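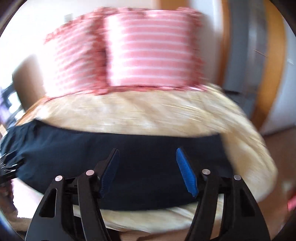

Hi! I'm Shuzhen Shi, and I'm looking for people who sleep badly. Or well! Or who have no idea, which was me until I started keeping a diary and found out I was awake at 3 a.m. more nights than I'd have guessed.

I'm putting together a sleep diary study in Fivthorpe and I still need people before we start in March. You'd fill in a short paper diary every morning for two weeks (what time you went to bed, when you think you dropped off, what woke you up, whether you had coffee after lunch, that kind of thing). It takes maybe five minutes. Please do it before you look at your phone, if you can stand it.

You can join if you're 18 or older, you sleep at home most nights, and you don't work night shifts. Snorers are welcome, and so are people who share a bed with a snorer. Couples can both sign up, but I'll need 2 separate diaries and no peeking at each other's answers!

I'll meet you once at the beginning to hand over the diary and once at the end for a chat, either at the Kadis Building, room 127, or over the phone if you live out toward Skakodthorpe and don't feel like driving. You get $189 when you hand the finished diary back. Missed a morning? Leave it blank and keep going, I'd much prefer a gap to a guess.

To sign up, stop by the front desk at Kadis and ask for the blue form, or leave a message for me or Jia on extension 1559 with your name and a good time to call. Sign-up closes Friday, October 26, 2018.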